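Booking page drops intake forms for new nutrition clients
Namness Help Community > Scheduling and Forms > Solved

Opened by Kartini Latuheru
Plan: Solo Practice
Browser: Chrome, also tried Safari

Hi all! I run a one-woman nutrition coaching practice and I moved my booking over to Namness in June, and for the most part I love it. But I have a problem that's making me look pretty disorganized in front of brand new clients, so I'm hoping somebody has seen it before.

When a new client books a first session, they're supposed to get my intake packet by email (health history, a food log, and the policy page they sign). Returning clients get their follow-up form every single time, no trouble at all. New clients get the booking confirmation and then... nothing. I only found out when a lady came to her first call and I asked her about her food log and she said, "What food log?" Ugh.

So I went back through my bookings and found 6 new clients who never got the packet. Six! I've been sending it by hand ever since, and that was exactly the chore I was paying to get rid of.

What I've tried so far:

Turned the automation off and on again.
Checked the spam folder with two of the clients (nothing in there).
Booked myself as a pretend new client using my husband's email. He got the packet right away, which made me want to throw the laptop in the garden.
Deleted the packet and built it again from scratch, all 13 questions of the health history. Same result.

Any ideas? I have a group program starting Saturday and I'd really like those folks to get their forms without me sitting up with a cup of tea and a list.

Reply from Elikem Asante, Namness support

Hi Kartini, thanks for the detail, that helps a lot. Could you tell me which link the new clients are booking from? Your website button, a direct link, or something else? Also, which link did you use for the test with your husband's email?

Reply from Kartini Latuheru

Oh, good question. I used the direct link out of my dashboard for the test. Real clients mostly come from the button on my website, and my website is on Jolska. A few come from the link in my newsletter, and I'd have to look up where that one goes.

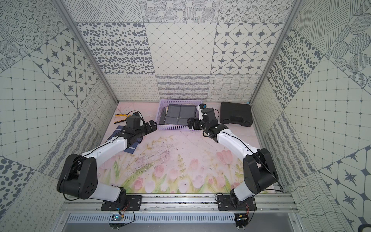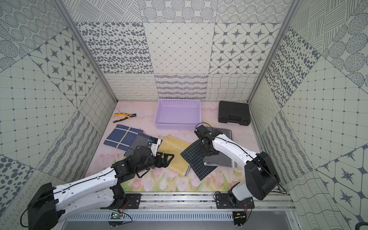 OK, I looked. The newsletter link goes to the website page too, so everybody real is coming in through the Jolska button and the only person who ever used the dashboard link is my poor husband. I did another test from the website button with my sister's email, and no packet! So at least I can make it break on purpose now, which feels like progress.

I also noticed that when my sister booked from the button, she showed up in my client list with the tag "Consult" where my husband has "New Client." I never made a Consult tag. Is that something of yours?

Reply from Elikem Asante, Namness support

That's the piece we needed. Buttons made with the older Jolska add-on point to a service type called Consult, and it gets created the first time somebody books through one. Your packet is set to go out for New Client only, so it never gets triggered. Please try this:

1. Go to Services and open Consult.
2. Under Forms, choose your intake packet and save.
3. On your Jolska page, remove the old button and paste in the new code from Settings, Share, Website Button.
4. Book one test from the website with an email address that isn't in your client list yet.

Step 2 alone should get the packet going out. Step 3 stops new bookings from landing under Consult.

Reply from Rizal Saragih

Jumping in because I had the same thing with my meal planning clients. After you swap the button, check the mobile version of your page as well. Jolska keeps a separate copy of the button for phones and mine was still the old one for weeks. Most of my people book on their phones so I thought the fix hadn't worked.

Reply from Kartini Latuheru

Rizal, THANK you. I did steps 1 and 2 this morning and the packet went out to my sister's other email (she is being very patient with me). Then I swapped the button, tested on the laptop, all fine, tagged New Client like it should be. Then I picked up my phone and yes, there was the old button, just as you said. It's swapped now too.

One leftover question. The 6 people who came in under Consult, do I need to retag them? I don't want them getting the whole packet again when most of them have filled it in already.

Reply from Elikem Asante, Namness support

You can retag them safely. Forms go out when a booking is made, so changing a tag afterward won't send anything. Select them in the client list, choose Edit Tags, and swap Consult for New Client. Once nobody is left under Consult you can archive that service.

Reply from Kartini Latuheru

Done and archived! I had 2 real sign-ups for the group program over lunch and both got their packets, and one has already sent her food log back. I'm marking this solved. My only wish would be for a little warning when a service has no form attached, since I'd have caught this way earlier.

Reply from Elikem Asante, Namness support

Glad it's working. I've passed the warning idea along as a feature request and linked it to this ticket, so you'll get an email if its status changes.

Status: Solved
Tags: intake forms, website button, Jolska, automations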